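Rorkbridge Extends Computer Reuse Program to Branch Libraries

21 September 2018

The Rorkbridge Public Library will extend its computer reuse program to all branch locations, the library board announced Friday. Residents may leave unwanted desktop computers at any branch during regular hours. Machines that pass inspection will be offered to households without a computer at home.

The program opened in May at the Cordeiro Street branch and has received 447 desktops to date. The board has set aside funds for replacement drives and memory, and has approved 32 additional collection days through next summer.

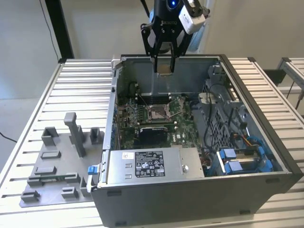
Albertina Lobo told the board that many families on the waiting list need a computer for schoolwork, and asked that they be served before the winter term. The board agreed to review the order of the list at its next meeting.

Donors are asked to remove personal files before drop-off. All drives will be erased by the library's technical services office. Monitors, printers and laptops are not accepted. Applications are available at branch service desks, and applicants must show a current library card. Each household may receive one computer.

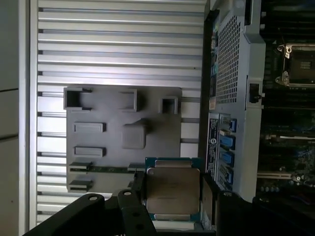

A computer processor with a silver heat spreader.

Questions may be directed to Daichi Katayama in technical services.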